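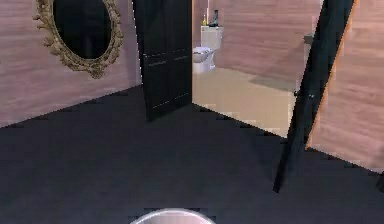

Hanging a Heavy Mirror on a Paneled Wall

Applies to mirrors between 10 and 29 pounds with two D-rings on the back. Anything heavier needs a French cleat, covered on a separate page.

Tools: stud finder, tape measure, 24-inch level, drill, 1/8-inch bit, painter's tape, two No. 8 x 2-1/2 inch wood screws.

1. Weigh the mirror. Stand on a bathroom scale holding it, then without it, and subtract.

2. Find the studs. Thin paneling is often fixed over furring strips, and a stud finder will read the strips as studs. Confirm with a 1/16-inch test hole in a spot the mirror will cover.

3. Measure the distance between the D-rings, center to center. Run a strip of painter's tape across the back of the frame, mark both rings on it, then move the tape to the wall and level it. Do not use the lines in the paneling as a level.

4. Drill pilot holes at the two marks. If only one lands on a stud, use a toggle bolt rated for the full weight of the mirror at the other.

5. Drive the screws at a slight downward angle, leaving 3/8 inch exposed.

6. Hang one ring, then the other. Check for level. A difference of up to 1/8 inch can be corrected by wrapping the lower screw with a few turns of electrical tape.

7. Stick felt bumpers to the bottom corners of the frame. On an oval frame, place them at the lowest points that touch the wall.

Oval frames tend to rotate when hung from a single wire. Use both rings and leave the wire off.

Plaster behind the paneling: use a masonry bit at low speed and stop when the resistance changes.

Updated Friday, July 2, 2021 by Rhys Paewai. Step 4 corrected.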